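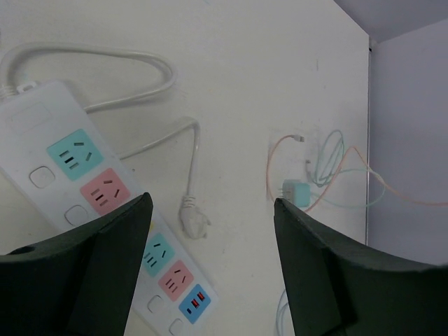
Yüksel Lab - Manipulation Group

Gravel: frequently asked questions

What is Gravel?
Gravel is a method for teaching a two-finger arm to plug things in and unplug them when the cables are in the way. It is trained on human demonstrations and uses only a wrist camera.

What does the robot see?
The wrist view and the finger opening, nothing else. Power strips are our main test object. The one on this page has teal and pink outlets, four white switches along its left side, and a blue panel with two red USB ports. Thin charging cables in orange and teal lie off to the right. The fingers hide part of the strip in this view, and the policy has to work with that.

Why no overhead camera?
We tried one in an earlier version, called Driltent. It did well on our own bench and poorly everywhere else, mostly because the camera was never mounted at quite the same height twice. Gravel dropped it.

How much data did you use?
271 demonstrations, collected by four operators. Each one starts with the cables dropped on the table by hand. We did not throw out slow demonstrations, only those where the plug left the table.

How does it tell one cable from another?
It doesn't label them. The model predicts a grasp point and a pull direction, then takes a short move and looks again. If the plug did not move with the cable, it lets go and picks a new point. After three failed grasps it stops and waits for a person.

Does color matter?
Less than we expected. White plugs on a white table are the hard case, and most missed grasps come from there. Turning off color changes during training made those misses more common, so we left them on.

Can it press the switches?
Not yet. A closed fingertip can reach them, but the force reading is too noisy to know if a switch has clicked. There is a branch for this and it is not ready to share.

Is the strip live during tests?
No. Our rule is that nothing on the bench is connected to the wall while the arm is enabled. Please keep to this if you repeat our tests.

Which gripper do I need?
Any parallel gripper with soft fingers should do. Ours are printed from the Wukia finger files, with no changes. If your fingers are longer, redo the hand-eye calibration before you run anything.

Where is the code?
The training code and the demonstrations are on the group's downloads page. Model weights will follow in November.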